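Hanging folders keep sagging in lateral file, which frame do I get??

Posted in Office Supplies & Filing, Monday, December 15, 2025

Ok so we have a Wellholm lateral cabinet, 4 drawers, got it secondhand in April. Letter size hanging folders. They go in fine, then one end drops off the rail and the whole row slides into a heap. Bottom drawer is the worst. Already tried pushing them tighter together, no help. Do I need a frame insert or diferent folders? The Skustier ones I have now are the cheap green kind, box of 25 or so.

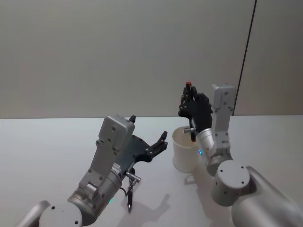 Also the label tabs pop out every time I close the drawer, if anyone has a fix for that. Not urgent but driving me nuts. Budget is small, would like to not replace the cabinet. 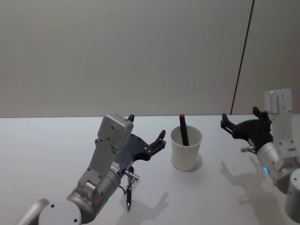 Sudach
Moderator, Filing & Storage

Measure rail to rail first. Inside edge to inside edge, both ends of the drawer. If the front number and back number don't match, your rail is in the wrong slot on one side. Very common on used laterals, somebody moves it for legal size and puts it back crooked. Pull the rail, reseat it, try 6 folders before you load the rest.

If they match and folders still drop, check the hooks. Cheap ones bend. Lay one flat on the desk and look down the metal rod. Bent = toss it.

Don't bother with a frame insert untill you've done both.

Nakajima
Member

Had this exact thing. Was the rail. Then it was also the folders, lol. We had nearly 300 sheets in some of them, way too much, split those up or get the box bottom kind. For the tabs, put them in the front flap, not the back, and bend the insert card a little so it grips. Heavy stuff in the bottom drawer, spread it out side to side. 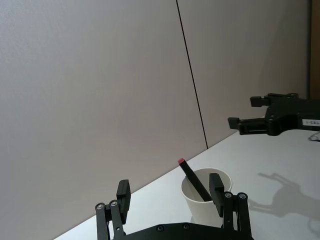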